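Section 6. Table-top work with small objects: working rules

Rev 30/12/2021. Replaces the loose sheet that used to be taped to the Lison control cabinet. Throw that one out.
Questions to Arne Rathjen (cell) or Esi Gbeho (data side).

6.1 Who may run this

Trained operators only. Trained = name on the Zultden sign-off list, not "watched someone do it". One operator per arm. A second person may stand by but stays outside the floor line and keeps hands off the table.

6.2 Before you power up

1. Walk the cell. Floor clear, cables in the trough, gate closed.
2. Press the e-stop, check that the arm won't enable. Release. Do this every shift, also if the last shift says they did it.
3. Wipe the countertop. Dry cloth.
4. Check both fingers for play. Wiggle by hand, power OFF. More than a hair of movement, tighten and note it in the log.
5. Look at the wrist camera lens. Smudge = clean with the lens tissue, not your sleeve.
6. Load the speed profile. Table-top work is profile 2. Never profile 6, that one is for the empty-cell homing run.

CAUTION: Profile stays loaded after a restart. Read the number on the pendant every time, dont trust memory.

6.3 Placing the objects

1. Power to the arm OFF or hold-to-run released before any hand goes over the table.
2. Put objects where the task card says. If the card leaves it open, spread them out. Fingers need room on both sides of whatever gets picked.
3. Tall things to the side, low things toward the middle where you can.
4. Flat items (cards, tags, pads) flat on the surface. No corners riding up on a neighbor.
5. Pen holders: points down, bundle pushed together. Anything leaning far out of the holder counts as part of its height when you set clearance.
6. Badges go out only if they are stock badges from the object box. Not your own. Hauke Wunderlich had to pull a whole afternoon of recordings over this.
7. No glass, no open liquids, no blades. Scissors are blades.

NOTE: Orientation is free unless the card fixes it. Upside down toward the camera is fine. Do not "tidy" an object between runs, the start position gets logged.

6.4 First approach

1. Open the gripper fully before you come down.
2. Hold-to-run pressed, other hand near the e-stop. Not in your pocket.
3. Come in from above. Stop short, look at the wrist view.
4. Check that both fingertips show in the view and you know what is under each one. If a fingertip hides part of an object you are not picking, back up and shift over.
5. Lower in small jogs. No continuous jog near the surface.
6. Close slow. Stop at contact, then let force control take over. 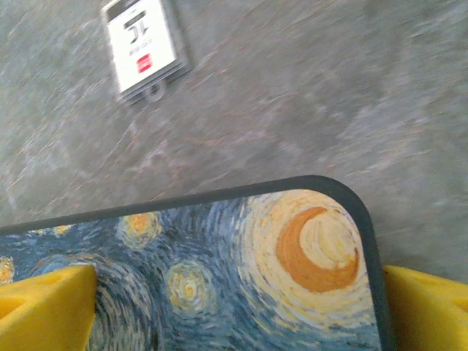
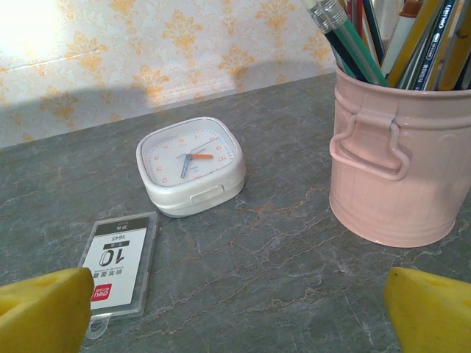 Fig. 6-1 and 6-2. Wrist camera views over the work surface, yellow fingers at the lower corners. Badge clock and bucket layout in 6-2 only.

CAUTION: The wrist view is narrow. Things stick out past it. What you can see on the screen is NOT the whole table, keep looking up at the real one.

6.5 Blur and stopping for it

Some smear in the wrist view during a fast move is normal. Wait till the arm stands still and judge from the settled picture. Still soft after that:

- stop the run
- arm off, then check lens and mount screws
- repeat 6.4 from step 1

Don't close on an object from a smeared view. Esi rejects those runs anyway.

6.6 If something gets knocked over or dropped

1. Let go of hold-to-run. Arm must be at rest.
2. E-stop if anything is trapped between finger and table, or finger and wall.
3. Mark the run as failed on the pendant. Do not delete it.
4. Pick up, check for chips and loose parts. Loose battery covers, take the object out of use.
5. Reset per task card, start a new run number.

Never catch a falling object with the arm enabled. Let it fall, they are cheap.

NOTE: Reaching in "just quick" to straighten a pen is the most common violation in this cell. Counts as a gate breach, gets written up as one.

6.7 Force and wear

Gripping force for this section: setting 24 on the Olteneo driver. Higher only with Arne's OK in the log. Thin card on a flat surface, go lower and slide, do not press down to get under it.

Finger inspection at every 3000 cycles, or sooner if you see tearing, a flat spot or shine on the contact face. Change fingers as a pair. Recalibrate opening width afterwards, see Section 4.

6.8 End of shift

1. Arm to park, gripper open.
2. Power off at the cabinet, not only at the pendant.
3. Objects back in the box, check against the lid list.
4. Log: runs, failures, anything odd. "All fine" is not a log entry.
5. Sign. Legible please.

Go to Section 7 for bin picking. Rules there are diferent for gate and speed, don't carry these over.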